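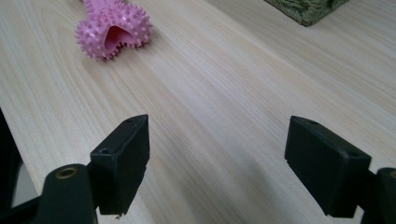 Dennis Cheetham
Lecturer, Service Robotics
Handout 7, 21 October 2018

Can machines do the chores yet? Part two: tidying up

Last time we looked at vacuum robots, which move over a floor and avoid objects. Today we take the opposite problem. The machine must go to the object, hold it and carry it to the right place.

Think of a table with a pink rubber toy and a woven basket. A child of four puts the toy in the basket and does not think about it. For a gripper with two flat fingers the same chore contains several questions. Where to hold a body that is covered with small blunt nubs? The pads touch only the tips of the nubs, so the contact area is small. The toy also has a hollow opening, and a finger may go inside it or press from outside. Both are possible grasps, but they need different finger positions.

Rubber has one more difficulty: it bends. In the Matei exercise you calculated the grip force for a stiff block. For soft objects this calculation gives only a first guess — the shape changes while you squeeze.

In the shop the situation is easier. The parts at Jurkance arrive always in the same tray and with the same side up, and one program can run for 300 parts. A home has no tray. This is the main reason why I answer "not yet" for the home and "often yes" for the shop floor. You may disagree, but please bring arguments.

For the next meeting:

Read the Dradelow text, section 4 only.
Choose one chore from your own kitchen and write down every grasp it needs. Maximum one page.
Say for each grasp if two fingers are enough — and if not, what is missing.

Groups who use the Zurnusport gripper should sign the list in the lab before they take it.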